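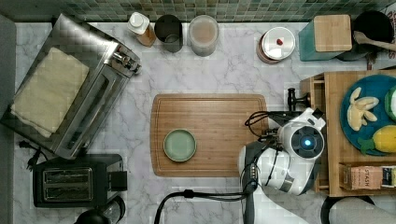

*The good board, the little green bowl, and the toaster oven with its usual towel hat.*

So I finally oiled the cutting board. I'd been putting it off since March, when I bought the oil and then shoved it under the sink behind the dish soap. The wood had gone kind of chalky around the groove and every onion I chopped seemed to leave a ghost behind. One evening with a rag and a whole lot of oil and it's back to being my favorite thing in the kitchen (the grain!! I keep running my hand over it).

I got it at Prammont, the housewares place by the old post office, two apartments ago. It's the only thing I own that has survived every move without a chip. The groove is supposed to catch juice, and it does, right up until you cut a ripe tomato, and then you're on your own.

The green bowl is newer. It came from a little shop called Tatia and I bought it for salt, but it has ended up being my everything bowl. Garlic goes in it, or chopped parsley, or the two olives I'm saving for myself while I cook. I like that it's small enough to sit on the board while I work, so I just scrape stuff in with the knife and keep going. I went back for a second one and they only had the mustard color left. Still thinking about it.

Now, the toaster oven. I know it takes up way too much counter. I know! But I've turned on the big oven maybe once this year, and this one does 30 minutes of roasted carrots without heating up the entire apartment. I've been making the red pepper thing from the back of the Işık paste jar, which goes like this:

- peppers cut in strips, more than you think
- a big spoonful of the paste
- olive oil, salt, a pinch of sugar
- roast until the edges go dark

Then I eat it over rice, or on toast, or standing up.

Next on the list is the backsplash grout. I love those little green and gray and beige tiles but whoever picked them has clearly never fried an egg near them. If you have a grout brush you swear by, leave me a comment. An old toothbrush is not cutting it.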